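Voltero V3 Arm with Two-Finger Gripper – equipment page

Category: Handling and light picking
Maker: Voltero
Sold and serviced by: Hirnero
Looked at by us: at the Hirnero open day, Forkmont
Page last changed: Apr 22, 2018
Our status: Listed on request, not on our recommended list

We list this arm because customers keep asking for it. Listing it doesn't mean we think you should buy it. If you've used our equipment pages before, you know we try to see a machine run before we put a price next to it, and that we write down what we saw even when the maker would like us to write something else.

Who it's for

Voltero sells the V3 to small shops that pack, sort or move light goods and have never owned a robot. The brochure shows it on a bench next to a person in an apron. It says "ready in an afternoon," and it says so on three different pages. We'd read that as ready in an afternoon if the person setting it up has done it before, and the parts are already sitting where they need to be, and you don't care much about speed.

What comes with it

Arm and base plate
Two-finger gripper
Small camera for the wrist, with cable
Controller and power supply
Hand pendant with stop button
Gridded cloth mat for setup and teaching
One year of phone support from Hirnero

Not included: the bench, any guarding, spare fingers, on-site training. Ask about these before you compare prices with anybody, as they add up faster than you'd think.

The open day

Chang-ho Oh ran the demonstration for Hirnero. He knows the machine well, and he answered questions plainly, including a few he clearly would've been happier not to get. The group was small enough that we could all stand close. The talk came first and was the usual talk: labor is hard to find, wages are going up, your competitors have one already. I've heard it with other names on the slides. Then he got on to the part we'd driven to Forkmont for.

The V3 is taught by hand. You move the arm to a spot, press a button on the pendant, move it to the next spot, press again. The wrist camera is supposed to take care of the small errors, so that a part sitting a little off its mark still gets picked. The mat gives you a regular pattern to work against while you're doing this, and Voltero leans on it a lot in the training booklet.

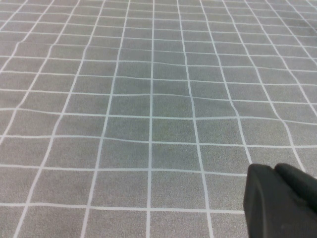

My first complaint is with the mat. It's cloth, and cloth doesn't stay flat. A ripple of the kind you'd smooth out of a tablecloth bends the lines, and once the lines bend I don't see how anybody can trust them as a measure. I asked Chang-ho Oh whether the software makes up for that. He said that for the kind of jobs the arm is sold for it wouldn't matter. Maybe so. A rigid board with the same grid printed on it would cost next to nothing extra, and on a machine at this price I'd expect to get one. If you do buy the V3, tape the mat down at the corners or make your own board.

Second, the fingers. They're rounded and smooth, with a molded look, and they'd be fine on cartons, bottles and anything else with a bit of body to it. I wouldn't want to use them on thin flat parts lying on a bench. Voltero offers a narrow finger set for that, sold separately, and it wasn't on show. We can't tell you how well it holds.

Third, you don't get much of an answer about cycle time. The brochure gives 15 picks a minute. I asked what that was measured on, and it's a short move with the same part in the same place each time. For mixed goods there's no published figure. Hirnero offered to run a trial with a customer's own parts, and we think anyone serious should take them up on it, and bring the ugly parts along with the nice ones.

Moving it between stations

The other big claim is that you can move the V3 from one job to another during the day. It isn't on a cart as standard. The base plate bolts down, and Voltero will sell you a rolling stand. In the brochure this looks like pushing a chair from one desk to another. What you really need to think about is everything else in the room: the floor, the boxes, the stuff leaning on the walls, the cables.
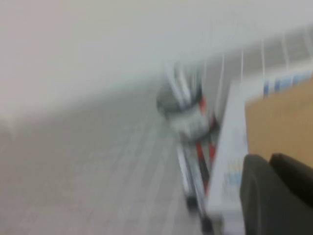
Most shops I visit aren't laid out with clear lanes, and mine sure isn't. Before you pay for the rolling stand, walk the route you have in mind with a tape measure. Look at door sills and at seams in the floor. Then figure on teaching at least some of the positions again each time the arm lands somewhere new, whatever the brochure says about "position recall." I asked about that too. Recall works if the stand goes back to the very same place, and for that you need the floor dock, and the floor dock is an option.

I'd also be careful with the camera during any fast move. A picture taken by something that's swinging through the air is smeared, and that's true of every wrist camera I've come across. Voltero's answer is that the software waits for the arm to settle before it uses a picture. Fair enough, but waiting is time, and I'd like to know whether that wait is inside the 15 picks a minute or on top of it. I put this in writing to Hirnero after the visit. The reply said "included under standard conditions." I've asked what those are.

What I liked

The pendant is good. The stop button is big and where your thumb wants it, and the menus use words you'd use yourself. Teaching a simple move took me less time than I'd planned to complain about. The arm is quiet enough to talk over. Chang-ho Oh let visitors try it for as long as they wanted, and he didn't steer people toward one particular move, something I can't say for every open day I've been to.

Phone support is handled by the same people who sell it. That can go either way, but at Hirnero's size it probably means you'll reach somebody who has had the cover off one.

Another opinion

Fuseini Baidoo at Odoi came along, partly to keep me honest. Odoi packs small orders and has been looking at arms since last June. He was less bothered by the mat than I was, and more bothered by the money. His note, with his permission:

"For us the arm would have to do the dull third of the work without a person standing next to it. I saw a machine that a person can teach. I didn't see a machine that a person can leave. Those may be the same machine, but I'd want to watch it for a whole shift first. I'd lease one for a season if they'd let me. I won't buy one off a morning's demonstration."

Hirnero tells us that short leases are "under review."

Specifications as given by the maker

We haven't checked these.

Payload: 3 kg including gripper
Picks per minute, short move, same part: 15
Camera: wrist mounted, color
Teaching: by hand, with pendant
Mounting: bench or floor plate; rolling stand optional
Power: ordinary wall outlet
Maker's stated delivery time: 40 days

Keep in mind that the payload figure includes the gripper. Take the weight of the gripper and your part together, then leave yourself some room. Hirnero will give you the gripper weight if you ask, and it ought to be in the brochure.

Options

Narrow finger set
Rolling stand
Floor dock for rolling stand
Spare standard fingers, pair
On-site training, one day, up to four people
Printed training booklet, extra copy

Prices are by quote only. We asked to publish them and were told no, so be ready for a phone call. Ask for a quote with the options you'll need written out line by line, as the bare arm tells you very little about the final bill.

Ordering through us

Use stock number 242 when you call or write. We pass orders to Hirnero and take a small fee from them, the same fee we take on everything in this category. We won't pass an order along until the buyer has either seen the arm run on their own parts or told us in writing that they don't want to. So far this rule has annoyed the seller more than the buyers.

Returns: Hirnero accepts unused arms in the original carton, less a restocking charge. Once the base plate has been bolted down they count it as used. Read that line in the contract before you pick up a drill.

Questions still open with the maker

Does the pick rate include the settling time of the camera?
Will the mat be replaced by a rigid board?
Is there a figure for mixed goods?
What does position recall do without the floor dock?

When we get answers we'll add them to this page. If you already own a V3 and can tell us how it behaves after a few months of daily work, please write to us through the contact form and mention the stock number.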